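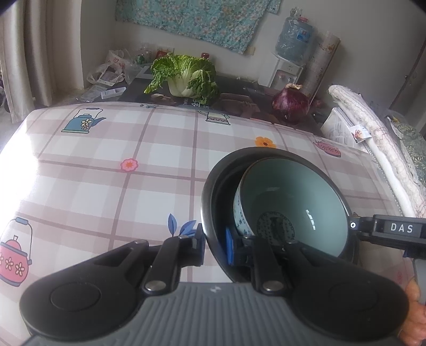 Fig. 6 – Bol en céramique tenu couché entre les mors, intérieur tourné vers la caméra.

6. Contrôle de la perception avant l'apprentissage

Ce chapitre concerne le module de segmentation et d'estimation de pose de Tercombe. Il suppose que l'étalonnage de la caméra (chapitre 4) est terminé et que les séquences sont déjà importées. Si l'étalonnage date d'avant un démontage de la pince, refaites-le. Le logiciel ne vous le demandera pas.

6.1 Charger une séquence

1. Ouvrez l'onglet Perception, puis Séquences.
2. Sélectionnez la séquence et cliquez sur Vérifier. Le voyant passe au vert dès que le fichier est lisible. Il ne dit rien de la qualité des données.
3. Dans Limites, fixez le nombre d'images à 3000 au maximum. Au-delà, l'interface accepte la valeur mais l'aperçu devient inutilisable.
4. Décochez Correction automatique. Cette option est cochée par défaut et nous ne comprenons toujours pas pourquoi.

Note – L'indice de confiance affiché en haut à droite est calculé par le modèle sur ses propres sorties. Un indice élevé accompagne très bien un masque faux. Regardez les masques.

6.2 Masque de la pince

5. Cliquez sur Masque outil et choisissez le profil correspondant à votre pince.
6. Faites défiler la séquence, mors ouverts puis mors fermés. Le masque doit couvrir les deux mors, les rivets et le corps gris nervuré.
7. Vérifiez le support noir à droite, avec son étiquette « DAS ». Le profil livré l'oublie une fois sur deux et le module le classe alors comme objet manipulé.
8. Si un doigt de l'opérateur apparaît près du support, comme sur la fig. 6, ajoutez-le au masque à la main. La détection des mains n'est pas fiable quand il n'y a qu'un bout de doigt à voir.

Attention – Ne dilatez pas le masque outil de plus de 6 pixels. Vous rogneriez l'objet saisi aux points de contact, à l'endroit précis où la pose compte.

6.3 Masque de l'objet

9. Placez un point positif sur la paroi extérieure du bol et un autre sur l'émail bleu-vert de l'intérieur. Avec un seul point, le module s'arrête souvent au motif bleu foncé du fond et en fait un objet à part.
10. Placez un point négatif sur la nappe. Les théières et les fleurs imprimées donnent régulièrement de fausses détections, avec une étiquette « théière » et une pose en 3D parfaitement inutile.
11. Contrôlez le reflet blanc dans le bol. S'il perce un trou dans le masque, activez Remplissage, seuil 30.
12. Lancez Propager, puis relisez une image sur 38.

Note – La documentation commerciale parle de « robustesse aux environnements domestiques ». Avec un chou chinois, un oignon rouge et des sacs plastique en arrière-plan, attendez-vous à corriger. Zihan Shen a comparé les réglages Standard et Précis sur nos séquences de cuisine sans trouver d'écart qui justifie le temps de calcul. Restez sur Standard.

6.4 Export

13. Choisissez le format Jasura. Le format natif perd les points négatifs à la réouverture.
14. Rouvrez le fichier exporté et comparez le premier et le dernier masque avec l'original.

Attention – Le bouton Valider tout n'effectue aucun contrôle. Il change l'état des images, rien d'autre.

Les anomalies sont à signaler à Despina Obradović, avec le fichier exporté et le journal complet. Une capture de l'indice de confiance ne suffit pas.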